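Prinach Court Reporter Pack

The Prinach pack is for people who cover celebrity trials and hearings from the press seats or from a live feed. It holds a reporter's notebook, a set of witness cards and a year's access to the Katurness timeline service.

The notebook has 80 ruled pages with a wide left margin for times. Each page has a box at the top for the name of the witness and the side that called them. The paper takes ink on both sides and the cover folds right back, so it can be used on a knee.

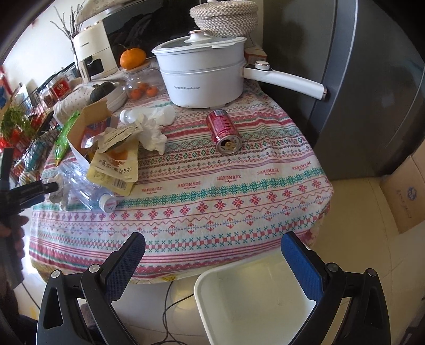
Pumitz wrote in to say that the margin was wide enough for a full time stamp, but that the witness box could do with a second line for stage names. We have added one -- all packs sent out from August onwards have the new layout.

Witness cards come in a set of 50. One side is for evidence in chief, the other for cross-examination, and there is a strip along the foot for exhibit numbers. Refill sets are sold separately.

Katurness lets you type up your notes against the running order of the day and share them with your desk. Up to 2 people can work on the same hearing at once. It does not record sound or pictures, and you should check the rules of the court before using any device.

Pages: 80
Cards: 50
Cover: black or grey
Refills: Han card set, Han notebook
Stock last checked: 10 December 2025

Returns are accepted on unopened packs only.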